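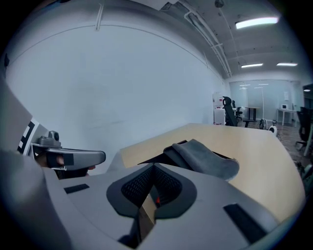
Microfiber and cotton cloths for wood tabletops should be folded before use and stored flat afterward. Folding gives a wiping pad of even thickness and several clean faces. A gray cloth left in a loose heap on a light wooden tabletop, partly over a flat black object with a sharp corner, needs to be lifted clear and shaken out before it is folded. Dragging it across the table can carry grit over the finish.

What size should the cloth be?
The Wimwood table care cloth is 16 inches square. Folded in half twice, it fits under an adult hand.

How do I fold it?
Lay it flat, smooth it from the center outward, and match the corners. Fold in half, turn, and fold in half again. Keep the hem on the inside — a stitched edge can mark soft finishes.

Can it be machine washed?
Yes. Wash at 40 degrees Celsius with similar colors. Do not use fabric softener. Microfiber should be air dried; cotton may be tumbled on low for roughly 60 minutes.

Can I leave a damp cloth on the table?
No. Trapped moisture can leave pale rings in oiled and lacquered wood. Hang the cloth up between uses.

Is the cloth safe for curved edges?
Yes. Open one fold and wipe along the curve with light pressure.

Who do I contact about a finish not covered on this page?
Write to Kohei Nagano at the Wimwood service desk and include the table model.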